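Home Projects Reports Students Contact

1/20/19
By Ignacio Schumacher

Family History Project — Final Report
The Benavides Family and the Kurnulis Ferry

For this project each student had to follow one family through at least two kinds of records. I chose the Benavides family, who kept the river ferry at Kurnulis before there was a bridge. My supervisor was Keisha Mbeki, and I thank her for her patience with my drafts.

I have no relation to this family. I came to them by accident, when I was looking in the land registers for another name and I saw that the ferry lot was sold for 300 dollars to a man who signed with a mark only. The clerk wrote his name as "Benavidas". In later pages it is Benavides, Benevides and one time Bennavy. I have used Benavides everywhere in this report, also where the record has another spelling.

The sources

The first source is the ferry account book, which is kept at the Enside reading room. It has 161 pages and the first ones are missing. The second is the parish register, which I could read only on film. I read also the school roll and the stones in the old burial ground, where many are broken.

The account book was harder than I expected. The ferryman did not write full names for people he knew well. He wrote "the widow", "Tom's boy", "the two brothers" and so on. A stranger got a full name, and sometimes the colour of his horse. So the book tells us more about travellers than about neighbours, and for a family history this is a pity.
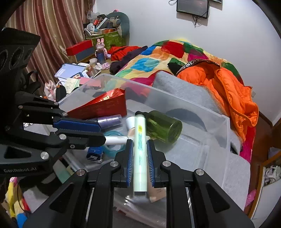

A clear plastic storage box and an upright pale green tube.

The first generation

The first Benavides at Kurnulis was Mateo. I could not find where he was born. The parish register says "from the coast" at his marriage, and his eldest daughter's burial entry says "father a Portuguese". His stone has no place on it. I think the coast is the safest answer, but I can not say which coast.

He married Anne Colley in June, and they had seven children who lived long enough to be baptized. Two of the sons, Peter and Joseph, worked the ferry after him. The ferry was a flat boat on a rope. It took wagons, animals and people on foot, and in winter it did not run. In the cold months the family cut wood and sold it to the mill at Skakeo, and I found these payments on the last pages of the account book, written upside down from the back.

The quarrel about the landing

The longest story in the records is a quarrel. On the far side of the river the landing belonged to another owner, and he asked for a share of every crossing. Peter refused. There are 1204 crossings written in the book for the year before the quarrel, and far fewer in the year after. The owner had put a fence across the road, and wagons had to go around by the lower field.

The matter went before a magistrate, and I have read his notes. They are short. Peter was told to pay a small yearly sum, and the fence had to come down before the harvest. Joseph is not named in the notes at all — maybe he had already left for the west by then. His name is in the school roll as a father until the same spring and after that his children are not listed.
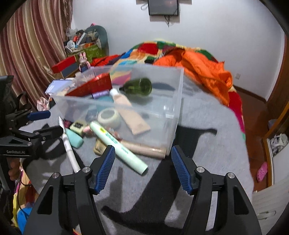 I tried to follow Joseph further but I lost him. There is a Joseph Benavides in a township list some years later, with a wife of the right name and a wrong number of children. Ms. Mbeki advised me to put him in the appendix with a question mark, and I have done this.

Peter stayed until the bridge was opened. His last entry in the account book is one line, for a cow and a calf. After it another hand has used the empty pages for recipes and for a list of hens.

What I would do differently

I started with the account book and went to the parish register too late. If I had made the family tree first, I would have recognized "Tom's boy" in the first week. I also copied dates in two different ways in my notes, and I had to check all of them again in the reading room.

The spelling table is in Appendix A and the family tree is in Appendix B. Appendix C has my copy of the magistrate's notes, with the words I could not read left blank.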